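Laundry Cell Fault, Griststead: Gallery and Notes

Posted 2021-05-24

14 shares | 6 comments

These notes go with the gallery for the Klinhom laundry work at our Griststead site. Several people asked for the story of the cable fault in one place, with the parts that matter to anyone running two arms close to a soft load. The fault cost us 5 days. No one was hurt, and the damage came to one cable, one connector shell and a scuffed floor board.

The job is simple to state. Two arms pick up a piece of clothing, hold it between them, move it over a basket and let go. We had been running it since October with few changes. By the morning of the fault the log stood at 2,850 completed cycles, and 1,251 of those had been done since the last full inspection. That second number was too high. Our own sheet calls for an inspection every 1,000 cycles, and we had let it slide during a busy stretch.

What happened

The fault came at the end of a long run with heavier clothes. During the reach for a sweatshirt, one wrist turned farther than usual to get at a sleeve that was lying underneath. The sensor cable on that arm had worked its way down from where it should have been tied. It caught a fold of the sweatshirt, went tight and pulled partway out of its connector.

A clean disconnect would have been easier. With the plug half seated, the signal dropped out and came back several times a second. The controller treated each return as a good reading and kept going. The two arms then disagreed about where the sweatshirt was. One pulled back while the other kept its grip, and the load on the gripping arm climbed until the operator pressed the stop.

Why the stop was late

The operator did the right thing as soon as the motion looked wrong. The software should have stopped first. It had a limit for a lost signal, but the timer started over every time the signal came back, so it never reached the limit. The log shows 367 separate dropouts before the button was pressed, and none of them raised an alarm.

The force limit did not help either. It had been set high in the winter so the arms could lift wet towels without tripping, and it was never put back. For dry clothes it was far too generous. Nobody had written the change down on the sheet by the cell, so the next shift had no way to know about it.

After the stop

We cut power to both arms and waited for the brakes. The sweatshirt was still in both grippers and stretched. The written procedure said to open the grippers from the console, but the console would not accept the command with the sensor fault showing. We had to cut the sweatshirt to get it free. That part has been rewritten. There is now a manual release step, and a pair of blunt shears hangs on the wall next to the console.

The cable was replaced with one of the same length. We looked at fitting a shorter one, but a shorter cable goes tight at full reach and would have traded one problem for another. The new one has an extra tie point and a marked position for each tie, so a person walking past can tell if one has slipped.

The Broddale shop opened up the old connector for us. The latch was worn on one side. They think it had been loose for a while and that the snag only finished it off. We had no record of when it was last checked.

What changed in the software

Mivard, who supplied the control package, sent a patch on the third day. Dropouts are now added up over a sliding window, so a string of short ones counts the same as a single long one. If either arm loses its signal past the limit, both arms hold position. Before the patch, each arm looked after itself only.

Force limits are now tied to the type of load. The operator chooses dry or wet at the start of the run, and the choice goes back to dry at the end. Changing the numbers behind those settings takes a second login.

Back at work

We restarted at reduced speed with light clothing and one person standing at the stop for the whole session. The basket went back on the floor between the arms, as before, and the first items were thin knit shirts and sports jerseys.

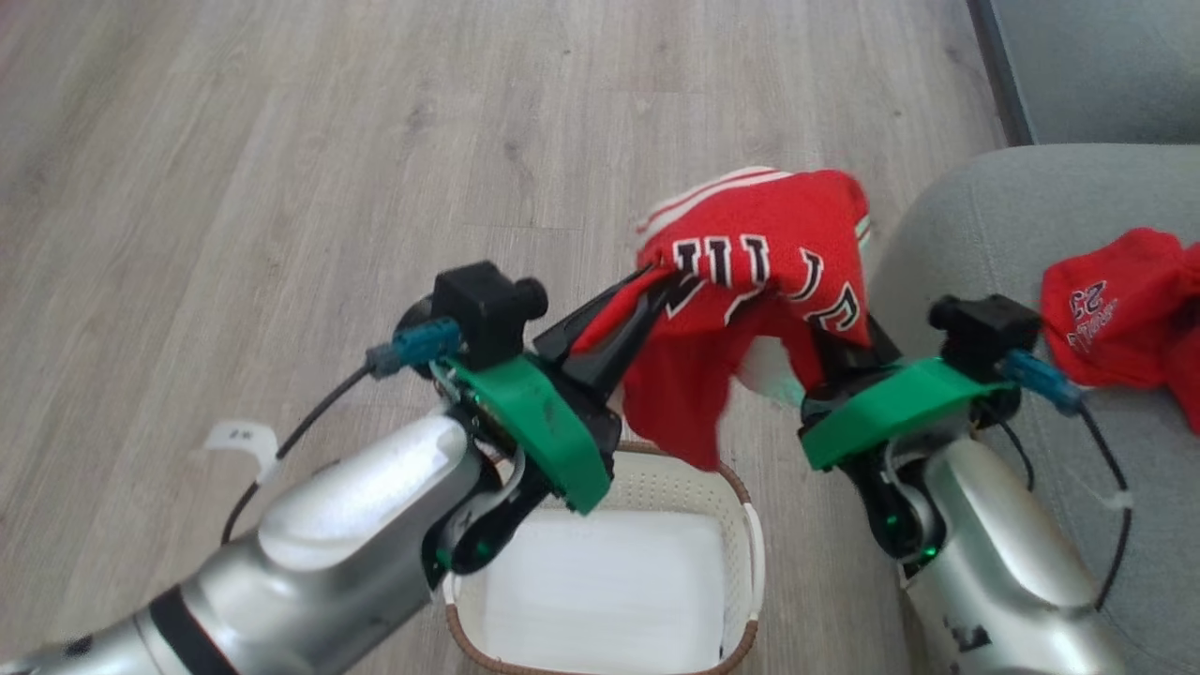

Reduced speed stayed in place for two shifts. We had no dropouts in that time. The only stop was one we made on purpose, to test the new hold. One arm was unplugged at the sensor while both were gripping a shirt, and both held still until we cleared the fault by hand.

Slack fabric between the grippers is fine. A tight span of fabric is the thing to watch for, and operators have been told to stop the run if they see it, even when the console is clear. They do not need to ask first, and a stop of this kind is not counted against the shift.

Cables are checked at the start of each shift with the power off. The check covers the connectors, the ties, and the full run of cable from the wrist back. Give each connector a light tug. If it moves, the arm stays off until the connector is changed.

The cycle counter now locks the cell at 1,000 until someone signs the inspection sheet. A few people have complained about the lock. It is staying.

Still open

The manual release works, but it takes two hands and is hard to reach when the arms are low. Klinhom has asked for a longer handle, and we are waiting on a drawing. We also want a cover over the connector so that fabric cannot get behind it. The first version rubbed on the cable and was taken off again.

The scuffed floor board will be replaced when the cell is next moved.

Share this gallery | 6 comments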